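ROB 138: Robots Outside the Lab
Handout 4, notes on the Folleslow open day (September)

Read before section. Bring your own notes from the visit, even if they are a mess. These are mine, tidied up a little, and they lean toward doubt. You are free to argue.

The morning was the simulation demo, shown on the big screen in the front hall by Slavica Krasniqi of Kavance. The software is called Darkness. The arm, the table and everything on it are computer-rendered. 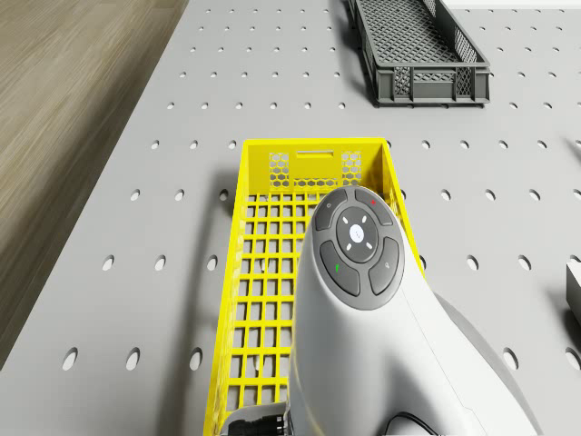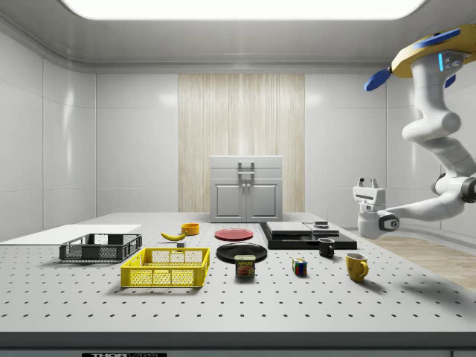 What did the demo ask us to believe? The claim on the sign by the door was "ready for your kitchen," and I want you to take that claim apart word by word. Ready according to whom? We were told 400 trials had been run on the kitchen task. Krasniqi was open about the fact that these were all simulated, and I give her credit for that, but the sign did not say so. Then look at what was put on the table. A banana, a small bowl, two mugs and a Spam can are things you might find in a kitchen, fine. They also stand well apart on a bright, tidy surface, with room for a gripper to come down between most of them. My own counter has never looked like that. The baskets interested me more, because open mesh is an awkward thing to see through and an awkward thing to pick up, and I would have liked a full half hour on those alone. We got one question.

Terms you need for the rest of the unit:

Trial. One attempt at a task from a stated starting point. If the starting point is not stated, the word means very little.

Success. Whatever the people counting say it is. Always ask. At the demo I asked whether an object that ends up in the right basket upside down is a success. The answer was "for this task, yes."

Reset. Putting everything back for the next trial. In simulation it costs nothing. In a real room a person usually does it, and that person's time tends to drop out of the report.

Transfer. Taking something learned in simulation and running it on a physical arm. No transfer was shown in the morning. The Vương team had a physical arm in the afternoon, but on a different task (lids), so the two sessions can't be compared, however much the program booklet wanted us to.

On the afternoon session: 153 attempts, according to the handout they gave us, with no breakdown by lid type. I asked for the breakdown and was given an email address. If I hear back I will post it.

A student asked me on the bus whether I thought the demo was dishonest. I don't. I thought it was a sales event with a decent engineer standing in the middle of it. Simulation is useful and we will spend two weeks on why. My quarrel is with the sign.

For section, write one page:

Pick one claim you heard at Folleslow. Write it down as close to word for word as you can. Say what you saw that supports it and what you would need to see before you believed the rest. Do not use the word "impressive."

Pages go in the box outside room 814 by noon.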